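I'm looking for six peer tutors for the Lesmont writing center this November, and I'd love to hear from you! You don't need to be an English major — my best tutor last year studied plumbing.

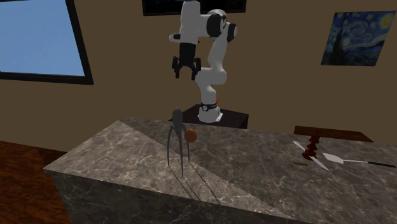

*Robot arm at a marble-topped kitchen island (computer rendering)*

It's two evenings a week, paid, and I do all the training myself. Stop by Room 143 in Vass Hall or leave me a note there.

— Rozália Tóth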